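List: cups-and-packaging
Subject: Re: Clear cups: nesting, rim distortion and base ridges
Date: January 6, 2024

Replying to the thread on clear plastic cups, with the earlier message quoted in part. I have trimmed the sections on lids and on printing.

> We are replacing the cups at the Kandik site and need to settle on one
> shape before March. The present stock is a mixture. Some of the cups
> have a plain flat base and some have rings molded into it. The two
> kinds do not nest with each other properly and the stacks lean.
>
> Three questions for the list.
>
> First, do the molded rings do anything useful, or are they only there
> for looks?
>
> Second, what is the best way to pull one cup off a tight stack without
> deforming the rim? We lose a fair number at this step.
>
> Third, is there any sensible way to inspect clear cups by eye? Our
> people miss scratches and small cracks, and the cups come back to us
> from the tables with complaints.

I will take these in order. Most of what follows comes from handling cups for the Jurić counter, where the stock is clear plastic throughout and is kept in sleeves on an open shelf.

1. Base rings

They are useful. A thin flat disc of plastic is easy to push in and out, and a cup with such a base will rock once the center has popped downward. Rings molded into the disc make it stiffer for the same wall thickness. They also give the cup a known standing diameter, which matters if you intend to stack full cups on trays.

The drawback is optical. Each ring acts as a small lens. On a white table it throws bright arcs, and anything seen through the base is displaced and smeared. If you look straight into the base of a large cup you get a reasonable idea of how many separate surfaces are competing for attention.
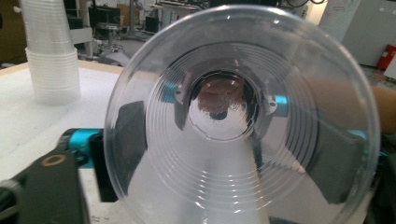 Large clear cup, base toward the viewer. Concentric ridges in the base, bright highlights along the rim.

Note the faint scratches on the clear surface. They are much weaker than the reflections, and an inspector working quickly will see the reflections and stop there. The ridges read as pale bands and are strongest over the lower half and the right side. I would expect the pattern to move with the lighting, so do not sort cups by how frosted the base appears. Turn the cup a quarter turn and look again before making a decision.

For the mixed stock, separate by base before you do anything else. Run a thumb across the underside. It is faster than looking, and it works under poor light. Once the two kinds are apart, each should nest acceptably with its own kind, and if a stack still leans the fault is in the side wall taper or in a deformed rim.

2. Unstacking

A tight stack is held by friction between side walls and by the small pocket of air trapped under each base. When you pull a cup straight out quickly, the pocket has to fill through a very narrow gap, and the resistance goes up with speed. People respond by gripping harder at the rim, and the rim goes oval.

The procedure we settled on:

Hold the lower part of the stack with one hand, below the last cup you intend to leave in place.

Take the outer cup by the side wall with the other hand, on opposite sides, at a point between the rim and the base. The wall there is backed by the next cup and will take a light squeeze.

Turn it slightly. This breaks the contact and lets air in.

Draw it off slowly along the axis of the stack. Tilting is what creases the wall.

If the cup does not move after the turn, put the stack aside and let it come to room temperature before trying again. Stacks that have been stored under load are the worst offenders. Our sleeves used to be piled 4 high on the lower shelf and the bottom one was nearly always stuck. Piled 2 high, they give very little trouble.

Rim stiffness depends on the rolled edge. If the roll is continuous, the cup will recover from a modest squeeze. If it has been flattened at any point, the cup will fold there every time, and there is no point in putting it back with the good ones. Press the rim lightly at two opposite points, rotate, and press again. A sound rim feels the same in both directions.

Passing a cup from one hand to another deserves more attention than it gets. The receiving hand should close before the giving hand opens, and both should be on the wall, not on the rim. With clear cups it is easy to misjudge where the edge is, particularly over a white surface. The outline is carried mainly by the highlights, and those shift as the cup turns.

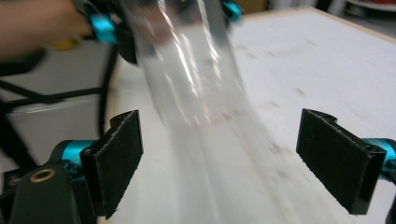 The same difficulty applies to putting cups down. A clear cup on a white table has very little contrast at the base, so people lower it until they feel contact, and if it is going down quickly the contact is a knock. Repeated knocks at the base corner are, in my opinion, the source of most of the small cracks you describe. A gray or dark blue tray liner helps more than any instruction you can put on the wall. We use a plain matte liner from the Kakora range, cut to fit, and replace it when it starts to curl.

3. Inspection by eye

It is workable if you fix three conditions: the background, the direction of the light, and the distance.

Background. Use dark and matte. White is good for finding dirt but poor for finding scratches and cracks, for the reasons given above. If you must check for both, keep a dark half and a light half on the same bench and move the cup from one to the other.

Light. One source, from the side, and low. A scratch on a clear wall shows up as a thin bright line when the light crosses it. A crack shows up as a line that stays visible over a wider range of angles and usually has a bright end. Molded ridges are also bright, but they follow the circle. Anything bright that crosses the ridges is suspect. Overhead lighting alone will fill the base with arcs and hide everything else.

Distance. Hold the cup at 300 mm from the eye and keep it there. Inspectors who bring the cup closer when they are unsure tend to reject on reflections.

Keep the cup still while looking. This sounds obvious, but the common habit is to twirl it, and a moving clear wall shows little more than streaks. Turn, stop, look, then turn again. Four stops per cup is adequate for the wall. One look into the base from the outside and one from the inside completes it.

I ran a small comparison on 33 cups taken from the Jurić shelf, first over the white counter top under the ceiling light, then over a dark liner with a side lamp. The second arrangement found damaged cups that the first had passed, and it also cleared several that had been set aside for marks in the base that were only reflections. I do not claim this as a proper trial. The same person did both rounds, and the cups were not shuffled between them. It was enough for us to change the bench.

On the choice of shape for Kandik: I would take the ringed base, with the condition that the rings stay inside the standing diameter and do not reach the corner. Burnov lists a cup of this type in two heights. I have handled only the taller one. It nests well, and the rim roll is continuous on the samples I have. The wall is a little thin just above the base, so check that area if your trays have raised edges.

Two points I cannot help with. I have no data on machine washing of the ringed cups, and residue between the rings may be a concern if you reuse them. I also do not know how the taller cup behaves with your present lids. Measure the outside of the roll on several cups from different sleeves before ordering, and measure each one in two directions. A cup that has gone slightly oval in storage will give you a good number one way and a bad one the other.

If you can post the outside rim diameter and the standing diameter of both kinds you have now, I can compare them with what is on the shelf at this end.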